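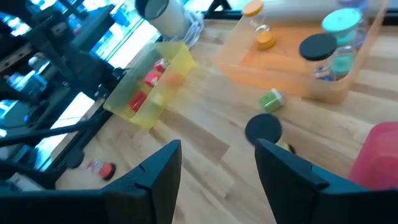 Shadow puppets are my favourite thing to make with a mob of kids, and I've now run the shadow puppet day at Jirkidholm often enough that other people have started asking me how it goes. So, finally, I'm writing it down! It's pitched at ages six to twelve, with one adult for each table if you can get them. Before anyone touches a pair of scissors, set up your tables and put one bin on each for the fiddly bits: split pins, wire, skewers, the cut-out eyes that vanish the second you look away. The low yellow plastic one on the table up top is the sort I mean, see-through and shallow, so little hands can get in without tipping it over. Deep tubs are a nightmare. Ask me how I know.

What you need

Black card (thick, 300 gsm if you can find it, and cereal boxes painted black if you can't). Bamboo skewers with the points snipped off. Split pins, the small ones. Masking tape. Coloured cellophane. A hole punch, or a bradawl that stays in an adult's pocket. An old white bedsheet. A big cardboard box, fridge-sized if the whitegoods shop is feeling kind. One lamp, and please make it an LED one that stays cool. Chalk or white pencil for drawing on the black card, which I forgot the first year, so we had twenty minutes of kids holding their drawings up to the window going "I can't see it".

Start with the story

I used to start with the puppets and I was wrong. You end up with fourteen dragons and a cat. Now we sit on the floor first and make up a story together, and I write it on butcher's paper in three or four big messy sentences. Last June's was about a town called Ernar where the moon had gone missing and a pelican got blamed for it. Poor pelican. Once there's a story, everybody picks a job in it, and the kid who would have made dragon number six makes a lighthouse instead and is thrilled.

Faith Mwaipopo taught me a good trick for the shy ones, by the way. Let them make scenery. Scenery goes on stage and everyone claps it but you never have to do a voice.

Drawing and cutting

Draw the outline on the back of the black card. Keep telling them side view, side view, side view! A face from the front turns into a blob on the screen, but a nose and a chin from the side looks like a person straight away. Big shapes, thick necks, no skinny little legs. I tell the kids that if a bit is thinner than their finger it has to get fatter before they cut.

Cut around the outside first. Then the adults do the inside holes (eyes, windows, gills, whatever) with a craft knife on a mat, well away from the elbows. For older kids you can fold the card gently and snip a little half-moon, which opens out into a decent eye. Tape cellophane over the back of the holes if you want colour. Red and blue come up beautifully. Yellow is a bit of a let-down on a white sheet, I've found, so we mostly save it for the sun.
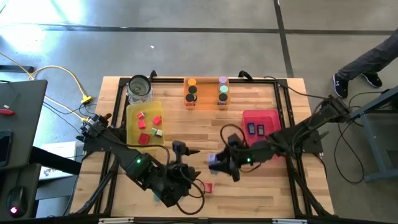

Joints are where it gets exciting and also where it gets loud. Cut the arm as a separate piece with a rounded end, overlap it with the body by a good thumb's width, punch through both layers and push the split pin in. Open the legs of the pin loosely. If you squash it flat the arm won't move and there will be tears, possibly mine. Give it a wiggle, loosen, wiggle again.

One moving bit is plenty for the little ones. A snapping jaw is the best value of anything I know: two pieces, one pin, a skewer on each, and they'll be chomping at each other all through lunch.

Tape the main skewer on the back so it runs down from the middle of the body, with at least a hand's length sticking out below. Tape it in two places. If it's only held at the bottom, the puppet flops over and bows to everybody. The second skewer goes on the part that moves, and for that one I make a little hinge of tape and leave a gap so it can swing.

We use cookies to remember your preferences and see which pages people read. By continuing to browse you agree to this. Accept | Manage settings

Building the theatre

While the tape is going on, grab two or three of your older kids and get them onto the box. Stand it up tall, cut a window out of the front and take the whole back off. The window wants to be wider than it is high. Ours is at standing height for a nine-year-old, with a milk crate for anybody shorter.

Stretch the sheet across the inside of the window. One person pulls, one person staples, and you go side to side, the way you'd tighten a drum. Wrinkles show up terribly once the lamp is on. Csaba Szénási, who is far fussier than me, irons the sheet and then sprays it with water before stapling, and I have to admit his screen always looks better than mine.

Then paint the front, or cover it with leftover card, or do curtains. We had one year with castle towers on both sides and they took longer than all of the puppets put together. Worth it!

The lamp

Put it behind the performers and a bit above their heads, pointing at the middle of the screen. Turn the room lights off and play with it for a while before you decide anything. A puppet pressed right up to the sheet is crisp and black. Pull it back towards the lamp and it grows and goes fuzzy, which is brilliant for ghosts and giants and, in our case, a very guilty pelican.

Tape the lead down. Then tape it down again where the kids really walk.

Rehearsing

Keep the turns short. Each little group gets five minutes behind the screen while the rest sit out front and are the audience, and then everybody swaps. I run it off a timer they can all see, which saves me being the baddie who says stop. Things to practise, if you only have time for a few: keeping your own head down, holding the puppet flat to the screen, and getting off without knocking over the person coming on. Voices can wait. They'll shout anyway.
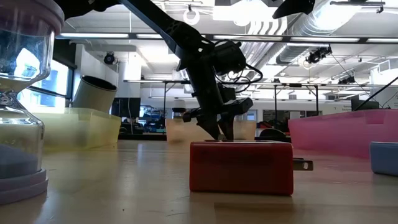

An hourglass beside the yellow bin, sand in the bottom bulb.

If you've got a musical kid, put them to the side with a tray of rice and a couple of saucepan lids and let them do the weather. Akinyi Rotich's group had a thunderstorm so good that the parents looked at the ceiling.

Show time

We do ours at half past three so the people collecting can watch. It'll be ten minutes long at most, someone will forget to come on, and somebody's hand will be the biggest thing in the whole show. Have one adult read the story aloud from the butcher's paper, nice and slow, and let the puppets catch up. Afterwards, bring the audience around the back. I always leave time for this now, since I think the parents like it even more than the play.

Puppets go home flat, between two bits of cardboard with a rubber band around them. The theatre folds down if you slice the tape on one corner only, and ours has lasted three summers in Lucinda's shed with a few possum-related repairs.

If you try it, send me your story sentences. I'm collecting them, and I'd especially like some more birds.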